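Notebook Projects Log Supplies Contact

March, hanger tests, continuing from the last page

Started at 8:40 this morning with the hooks that had been left loaded overnight, and I'm pleased to say most of them are still where I put them. This is the second batch of adhesive wall hangers from Prevholm, the ones with the soft grey backing, and I've been testing them against our old favourite, the Sarkivholm magnetic tack, to see which we'd want to recommend for renters who can't go putting nails in the plaster.

For anyone picking this up partway through: we have 12 hangers on the painted panel, and each one carries a cloth bag of washers weighing 625 grams. I wiped the panel down with a damp cloth, let it dry while I had my coffee, pressed each hook for a slow count of thirty and then left them an hour before loading. The packet only asks for ten seconds, but I've always been a bit heavy-handed with these things and I don't see myself changing now.
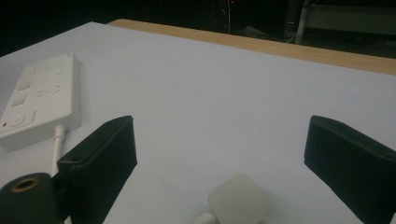 Two of the 12 had let go by the time I came in. Both were in the bottom row, where the panel was repainted last winter, and both took a little flake of paint down with them — a small flake, the size of a lentil, but a landlord would see it. The backing was still well stuck to the paint, so I'm inclined to blame the paint job before I blame the hook. I've written "repainted" in pencil beside that row so we don't get caught again. The other ten I gave a good hard look along the top edge, which is where they always start to peel, and I could slide a slip of paper behind only one of them.

The magnetic tacks are a different animal, of course. They hold a photo or a calendar beautifully and you can shuffle things about as often as you please, but hang anything with some weight on them and they creep down the wall in a very dignified manner until the picture is sitting on the skirting board. I had one slide its whole colour print down to the floor over lunch, and I was fond of that print.

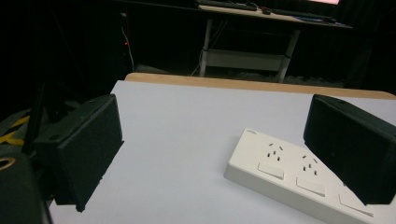
Mudassar Satti thinks I'm being unfair to the tacks. He wrote in the margin that they were never sold for heavy frames, that the base pin holds perfectly well in cork or plaster, and that the sliding would mostly stop if we put a dot of felt on the back of the item. Fair enough, and I'll try the felt. He also wants the removal test done with the wall warm, after the heater has been on for the afternoon, and I think he's right about that too.

Removal so far: pulled three Prevholm hooks straight down by the tab, nice and slow, and all three came away clean. Pulled a fourth at an angle, the way my mother would, and the tab snapped. Had to work dental floss behind it for a good long while. I'd like a line about the angle in the write-up, in bigger print than the packet gives it.

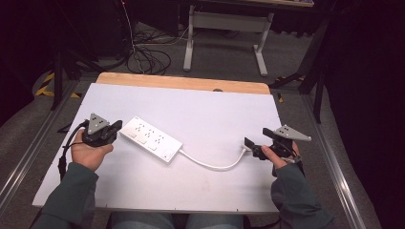
White power strip on the board, cord held up at the right.

Still to do: felt dots, warm wall, and the Gromport picture rail clips, which haven't been out of their bag yet. Lorenz Moser has the key to the cupboard with the spare washers, so catch him before he goes home at 4:30.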